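16 November 2019

Finally did the toys today. I've been putting it off since March, which is when Tahmineh moved out of the back bedroom and left me with the closet, the two shelves, and that awful trunk from the Clollavska flea market that doesn't close. I said I'd do it in a weekend. Ha!

Anyway, coffee first, then I cleared the table and got going. The rule was keep, give away, or Jonas. Jonas Tanner wants anything with fur for his niece's room, and he was very clear that he does not want puzzles. I have so many puzzles. One of them is a 1000 piece harbor that I know for a fact is missing the lighthouse, and I still stood there for ages with the lid in my hand. Kept it. I'm weak.

The soft toys were easier than I thought, mostly, until I got to the panda-ish one. I'd completely forgotten how soft that white fur is! I was going to be so sensible about it. Then I started thinking about the bus trip to Rallgate, and the motel with the green carpet, and Mom asking at the front desk if they had a sewing kit, and well, that was the end of being sensible. Panda stays. Jonas can have the rabbits.

And then the see-through box, the one with the thin white frame. I like it more than anything I own that has a real purpose. The plastic is all crinkly and it catches the light like crazy, but you can see the wood of the table right through it, and I just think it's pretty. Tahmineh says it looks like a greenhouse for nobody in particular. She can say what she wants, she left.
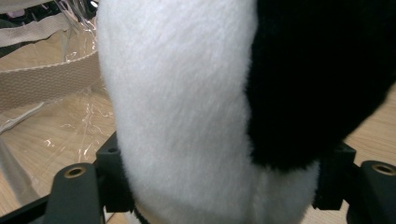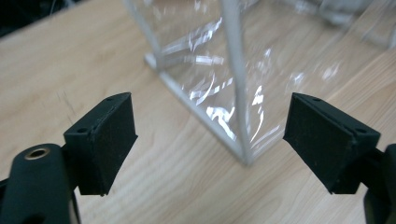 Black and white fur first, then the clear box on the table.

Took a break after that and ate cold noodles standing up. Called Tahmineh to ask about the trunk and she wants it after all, but not until she's got a bigger place – so, never. We ended up talking for 70 minutes, mostly about her new job at Lukell and whether you can paint over bathroom tile.

Still to do: the bottom shelf, the bag of doll clothes, and whatever is in the shoebox with the tape around it. Jonas is coming by for the rabbits tomorrow after lunch and I need to find him a clean bag. Also we're out of dish soap.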